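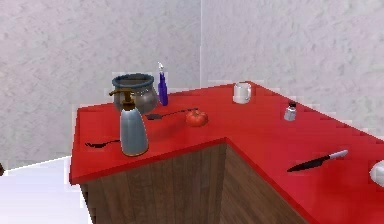 Question about my kitchen benchtop, rental, what should I do?

Posted by Hsin-yi Chung in Home and Repairs

Hello everyone. I am renting a unit in Dorkport since August. The building is from 1989 and I believe the kitchen is the same age. Next to the sink the benchtop has started to swell. It is a raised line, as long as my hand, and when I press it with a finger it feels a little soft. I did not see it when I moved in, but I must admit that I did not look very carefully at that part, as there was a dish rack standing on it.

I have two worries. The first is whether I can repair it by myself. I have read that one can put glue inside with a syringe and press it with something heavy. The second is about the bond. The agent (it is a small office, Skulter) sent me the condition report at the beginning and I had some days to add my remarks. I wrote only about the carpet and a broken blind. In the report the kitchen has just "good, some wear". I am afraid that if I tell them now, they will say that I made the damage, and if I don't tell them, it will be worse at the end.

A hardware shop quoted me 562 dollars for a new piece of top, without the installation. This is a lot of money for me. A repair kit from Clendia costs much less, but I don't know if it is any good for this kind of problem.

Thank you in advance for your patience with my English.

Oskari Eskola
Member, 206 posts

Hello Hsin-yi. English is my third language, so we will manage together.

Please do not glue anything yet. In a kitchen of that age the top is very often a thin hard sheet over particle board. When water comes in through a seam or around the sink, the board drinks it and becomes thick. If you close it with glue while the board is still damp, the water stays inside and the swelling continues. Also, you are a tenant. If you repair without permission and it goes badly, the agent has a much better argument against you than today.

I would do it in this order.

Look in the cupboard below with a torch. Feel the underside of the top with your hand, and feel around the pipes and the edge of the sink. Do it once when everything is dry, then fill the sink, let it out, and feel again. If there is a drip, you have found the reason, and a leak is the owner's matter in most places.

Look at the silicone between the sink and the top, and between the top and the wall. Old silicone becomes hard and loses its grip at one side. You can see a dark line where it is open. Mine was open for the whole length behind the tap and I had cleaned over it for years without understanding what I was looking at.

Take photos, with a ruler beside the swelling. Then write to the agent by email. Do not telephone, or if they telephone you, send an email afterwards that repeats what was said. Keep the message short. You can write something like: "I have noticed that the benchtop beside the sink is swelling. The sealant looks old. Please arrange for somebody to inspect it. I have attached photos." Do not write that you are sorry, and do not guess about who is guilty. You only report it.

About the money. Even if they decide that it is your responsibility, they normally cannot ask you for the price of a new top. A benchtop that has been used for so many years has lost most of its value, and this must be taken into account. The rules are different from state to state, so please check with your local tenants' service before you agree to anything. It costs nothing to ask them.

Until somebody comes, keep that place dry. Move the dish rack to the other side, wipe after washing, and put a strip of waterproof tape over the open seam if you find one. The tape can be removed later without damage, if you pull it slowly.

Si-eun Bang
New member

i had same thing, used the clendia kit, cost me 132 with the clamps. looked good for one month and then came up again, higher than before. the colour also did not match. wouldn't buy again

Nasrin Akbari
Member

I agree with Oskari about the email. I would like to add one thing about the condition report.

You said the report has "good, some wear" for the kitchen. Look if there are photos attached to it. Many agents take a lot of photos at the beginning and never send them to the tenant unless she asks. When I left my flat in Eze Street, they wanted to charge me for a burn mark beside the stove. I asked for the original photos and the mark was there, behind the kettle. They dropped it the same afternoon.

Also a small correction. Oskari wrote that a leak is the owner's matter. This is true, but you must report it in reasonable time. If you knew about it and waited for half a year, they can say you let the damage grow. So I would send the email today.

Hsin-yi Chung

Thank you all. I looked under the sink with a torch. The pipes are dry, but the silicone behind the tap is open, exactly the dark line which Oskari described. I have put the tape and sent the email at 4 pm, with a request for the photos also. I will not buy the kit.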